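Kikine Kitchen Letter, May

Lidded pan loaf: dough weight, proof height, and bake

Several readers wrote after the last letter to ask for a plain white loaf with square slices. The short version is that a lidded pan is unforgiving about dough weight and proof height, and very forgiving about almost everything else. Shaping can be untidy and the top of the loaf still comes out flat. If the weight is off, though, the loaf either fails to reach the lid or packs itself into a dense block with a gray line under the crust.

The formula is for a 13 by 4 by 4 inch pan with a sliding lid. Ours is the Donix, in uncoated steel. Coated pans of the same size work too but brown a little faster on the long sides.

Formula

Bread flour, 600 g
Water, 360 g
Salt, 11 g
Neutral oil, 8 g
Instant yeast, 6 g
Total dough weight, 985 g

Water is 60 percent of the flour. That is lower than most loaves in this letter over the past year, and it is deliberate. A wet dough will fill the corners of the pan nicely, but the crumb stays soft near the base and the sides tend to cave in as the loaf cools. At 60 percent the dough is firm, a little dull on the surface at first, and easy to roll tight.

The flour used in testing was the Udmont white bread flour, sold in paper sacks at the Sachdeva store and at the mill. It takes up water slowly. With another brand, hold back a spoonful of the water and add it only if dry flour is still showing in the bowl after two minutes. Flour kept in a warm, dry pantry through the winter may want all of the water and then a little extra.

Mixing

Put the water in the bowl first, then the yeast, then the flour, then the salt and oil on top. Water at the bottom means fewer dry pockets. Stir with the handle of a wooden spoon until there is no loose flour, cover the bowl, and leave it for 20 minutes. The dough will look rough going in and noticeably smoother coming out, and the kneading time drops by half.

In a stand mixer, knead on low speed for 8 minutes with the dough hook. A firm dough climbs the hook. Stop once at the halfway mark, pull it down, and turn it over in the bowl. Do not raise the speed to save time; small mixers heat up under a load like this one and pass the heat on to the dough.
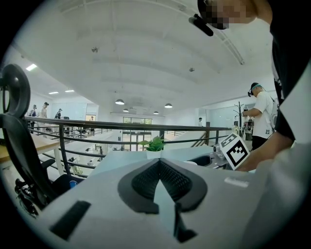 Kneading by hand takes longer, 12 minutes at a steady pace, and the firmness of the dough makes the height of the work surface matter more than it does with a soft one. A counter at hip level lets the weight of the upper body do the pushing. On a higher counter the work falls to the wrists, and most people stop too early. Take off rings and watches, and keep the forearm bare, with nothing on it to drag through the dough. Push with the heel of the hand, fold the far edge back, give a quarter turn, and repeat. No flour on the counter. If the dough sticks at this level of water, something was weighed wrong.

Check the dough by temperature as well as feel. It should read between 75 and 78 degrees F when kneading is done. In May, with tap water still cool and kitchens starting to warm up, we get there with water straight from the tap for machine mixing and slightly warm water for hand kneading. If the dough comes out colder than 75, add time to the first rise. If it comes out above 80, cut that rise short and shape as soon as the dough has doubled.

First rise

Move the dough to a lightly oiled container with straight sides. Put a piece of tape at the starting level and another at twice that height. A round bowl is fine for mixing and poor for judging volume, as the dough spreads into the wider part and seems to rise less than it has.

Cover and leave until doubled. At 75 degrees F this takes 60 minutes. One fold at the halfway point evens out the temperature and tightens the dough, though a loaf without the fold was hard to tell from the others once sliced.

Shaping

Turn the dough out and press it flat with the palms, firmly enough to break the large bubbles. They have nowhere to go in a closed pan, and any that are left show up as a tunnel just under the top crust. Pat the dough into a rectangle slightly shorter than the pan is long. Roll it up from the long side, sealing each turn with the edge of the hand, and pinch the seam shut.

The other method is to divide the dough into four equal pieces, roll each into a short cylinder, and set them crosswise in the pan side by side. This gives a finer and more even crumb and slices that tear less under butter. It also adds ten minutes of work. For sandwiches we think it is worth doing. For toast we do not bother.

Grease the pan on all inside faces and the underside of the lid. Butter browns better; oil releases better. A thin coat of solid shortening does both jobs adequately, and is what we use. Slide the lid on and off once before the dough goes in. A lid that binds while empty will be much worse later, with a risen dough under it.

Second rise

This stage causes most of the failures. Set the dough in the pan seam side down, press it gently to level, and cover with the lid left open a few inches so the height can be checked.

Close the lid when the highest point of the dough is three-quarters of an inch below the rim. On the test batches this came at 50 to 65 minutes. Use the height and ignore the clock. Mark a wooden skewer at the right distance and lay another across the rim to measure from.

Closed too early, the dough still has a great deal of rise left in it and pushes hard against the lid. The corners come out sharp as a box, the crust is thick, and the crumb just beneath it is compressed. In the worst case the dough forces its way along the lid channel and bakes there. Closed too late, the dough touches the metal before it reaches the oven and the top tears when the lid is moved.

The corners are the best gauge of how you did. A good loaf has a narrow rounded edge along the top, pale in color, where the dough came close to the corner of the pan and stopped. Razor-sharp edges mean too much dough or too long a rise. A wide rounded shoulder means too little of one or the other.

Baking

Heat the oven to 400 degrees F with a rack in the lower third. Bake with the lid closed for 30 minutes. Slide the lid off, which should take very little force, and bake uncovered until the center reads 200 degrees F. Expect 6 more minutes in a conventional oven and slightly less with a fan.

If the lid resists, return the pan to the oven for three minutes and try again. A stuck lid is usually a sign that the top crust has not set. Forcing it will pull the crust off in a sheet.

Turn the loaf out onto a rack right away. Left in the pan, it steams and the sides soften and buckle. Lay it on one side for the first ten minutes, then turn it to the other, then stand it upright. Let it cool fully before cutting, at least two hours. The crumb is still firming up during that time, and a warm loaf of this type gums up the knife and slices unevenly.

Adjusting for other pans

Pans sold under the same nominal size vary. To check yours, set it on a scale, zero the scale, and fill the pan with water to the rim. If it leaks at the seams, line it with a plastic bag first. The weight in grams is the volume in milliliters. Multiply by 0.29 to get a working dough weight for this formula, then adjust after the first loaf by small steps. Twenty grams either way is enough to see a difference in the corners.

Whole wheat needs more dough for the same pan. For a loaf with one-third whole wheat flour, raise the multiplier to 0.31 and add a further 20 g of water. We have not had consistent results above half whole wheat and would not suggest a lid for it.

Keeping

Cooled and wrapped, the loaf holds for three days at room temperature. The refrigerator makes it stale faster. For longer storage, slice the whole loaf, freeze it with a sheet of parchment between every second slice, and toast straight from frozen. The square ends can be dried in a low oven and ground for crumbs.

A note on the uncoated pan: wipe it out while still warm and do not wash it. If it has to be washed, dry it in the cooling oven and rub in a trace of oil — the lid channel included, where rust starts first.

Next month's letter covers the same dough with milk in place of the water, and what that does to browning under a closed lid.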